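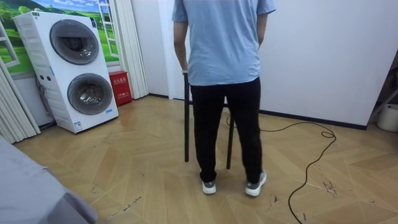 Dorota Jasińska reckoned the worst part of any crash is the paperwork, and after a morning at the Laltside open day I sort of believe her. Quick notes before I forget.

Got there just after 9, parking full already. The crash investigation unit had the big shed at the back. 13 of us in the first group, high-vis on, off we went.

Skid marks first. Arvo Valtonen showed us how they work out speed from the length of the mark and the grip of the road. Gravel is a nightmare apparently. He'd done a rollover out on the Dranbridge road where the marks ran for 190 metres, kangaroo involved, driver walked away.

Then the wrecks. Didn't love that bit. Two sedans and a ute, all from closed cases, rego plates off. You could see which seatbelts had been worn by the scuffing on the webbing, never knew that.

Tea was good. Lamingtons gone by 10.30.

Last stop the file room. 537 reports in a year and every one gets checked by 3 people before it goes to the coroner or the insurer. Asked how long a serious one takes. Months, Arvo said, longer if theres a truck.

Missed the dog demo, had to get back for the school run. They're doing it again in March, bookings through the front desk at Laltside. Wear closed shoes, they do turn you away. And slow down past the Dranbridge turnoff, the camber is realy bad there.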